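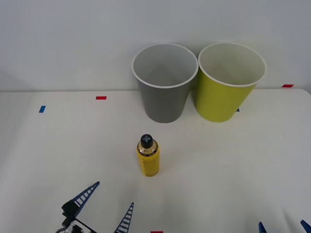 The owner of Plullell, a small shop for party tableware, keeps a table only for trying colours together. She asked me not to print her name, but she was happy to talk about cups for most of a morning. "A cup alone tells you very little," she said. "You must put a second one next to it." On the white table the grey paper cup and the yellow-green one are almost touching, and the little yellow spray can in front is there for comparison. "The yellow in the can makes the cup look more green. Take the can away and my customers call it yellow."

Her cups come from Skastov in boxes of 40. She began with white ones only, and in the first January she sold 2 boxes. Grey was her own wish, and her supplier had doubts about it. "They told me grey is for offices. But grey is quiet, and people can put any napkin with it."

I asked about the white rim, which both cups have. She likes it very much. "It is like the edge of a plate. The colour stops there and your eye can rest."
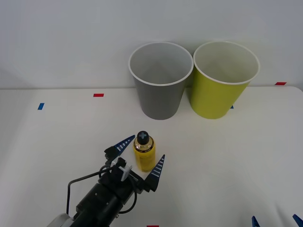
Tape on the table

Small strips of red and blue tape are stuck to the tabletop, and she does not like to see them moved. "I am strict with this," she said, and laughed.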